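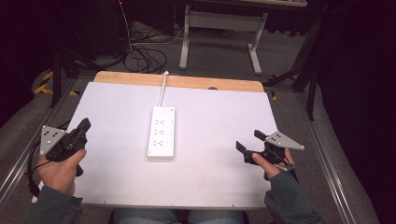 From: Brodie Cartwright
To: Dullside Desk and Bench list
Date: August 31, 2018
Subject: Re: power strips on a desk top, where do you all put yours?

Hi all,

Sorry for the long one, I've been meaning to write since this came up and then I got carried away. Marlene wrote:

> I have a new table for the sewing room and I can't make up my mind
> about the power strip. Under the table I have to crawl for it, and my
> knees have opinions. On top of the table it takes up room and looks
> messy, and the iron cord ends up across whatever I'm cutting. My
> son-in-law says screw it to the wall, but I rent. What do the rest of
> you do? Also does anyone put a board over a good wood top, or is that
> silly? I hate to scratch it but I also hate to cover it up.

Not silly at all! I'm firmly in the board camp. I went back and forth on it for most of March, when I was setting up my own table, and I've never been sorry. The wood top was nice and I wanted to look at it, but I also wanted to solder on it and cut on it and set down coffee like a normal person. So a white board went over the top and I left a narrow strip of the wood showing along the back. That strip turned out to be handier than I expected. The cord hole stays uncovered, and it gives you a ledge to run things over without having to cut a notch in the board.

A few things about white, though. It shows everything. Mine picks up gray smudges along the front where my sleeves and wrists go, and no amount of being careful makes any difference. Dish soap and a damp rag gets most of it, and a melamine sponge gets the rest, but go easy with the sponge or you'll end up with a dull patch. On the plus side, I can find a dropped screw in two seconds. For you that would be pins, and if you're cutting dark fabric I think you'd love it. For white thread, not so much.

Don't glue it down. I know somebody here used carpet tape (was it Ed?) and then had a terrible time with the residue. If yours slides, try a few squares of that rubbery shelf liner underneath. It's cheap, and when you move out the table is still the table.

Now the strip. I've had it in every possible spot. Under the top was the first try, held up with two hook brackets from Cosgrove, and it looked wonderful for five days. Then I needed to plug in a charger with a big square brick on it and ended up lying on the carpet with a flashlight in my teeth. After that I tried the back edge, running left to right, which is where everyone puts it. The trouble is that every cord then comes forward over the strip and you can't see which plug is which. Plus the wall warts shove each other out of the way.

What I like best is lengthwise, pointing away from you, with the cord end at the back. It sounds odd but try it! Cords can leave from either side, the strip's own cord goes straight back over the edge and never crosses your work, and you can slide the whole thing left or right depending on what you're doing.
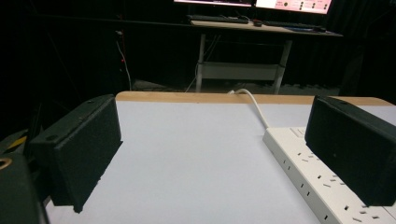 The strip over toward the right. The raised switch is at the upper end.

About that switch. Get a strip with one you can hit without looking. My old Ciston had a tiny round button down between the last outlet and the cord and I swear I turned it off with a mug twice a week. A raised rocker is much better, and with an iron in the house I would want one switch that kills the lot when you leave the room. You said your iron has no auto shutoff, so I'd think about that before anything else. And check the label on the bottom for the wattage, because an iron is a hungry thing. If the wall outlet is close enough, I'd plug the iron straight in there and keep the strip for the machine and the lamp.

The other thing is how far apart the outlets are. I once bought a Brirovier strip online with outlets so close together that a single charger covered its neighbor on both sides. So, a six-outlet strip that held three things, if you were lucky. Take your fattest plug to the store with you. I've done this. They look at you a little funny and then they get interested.

As for looking messy, well, yes. It's a power strip. I got a white one to go on the white board and from across the room I hardly notice it. A cord the same color helps too. If you want it off the table for cutting out big pieces, leave enough slack in the cord that you can lift the strip down to a chair and put it back after. I keep mine loose for that reason - no screws, no sticky pads. I did try the sticky pads. They held on to the board beautifully and let go of the strip.

How deep is your table, by the way? I don't think you said. Mine would be cramped with the strip turned lengthwise if it were any shallower, and if yours is one of those narrow ones, forget everything I just said and put it along the back.

Also, for whoever asked about cord covers a while ago, I still have 22 of the little stick-on clips left from a bag and I'm never going to use them. Write to me off list and I'll put them in an envelope.

Brodie

--
Dullside Desk and Bench list
To stop getting these messages, send a blank email with "leave" as the subject.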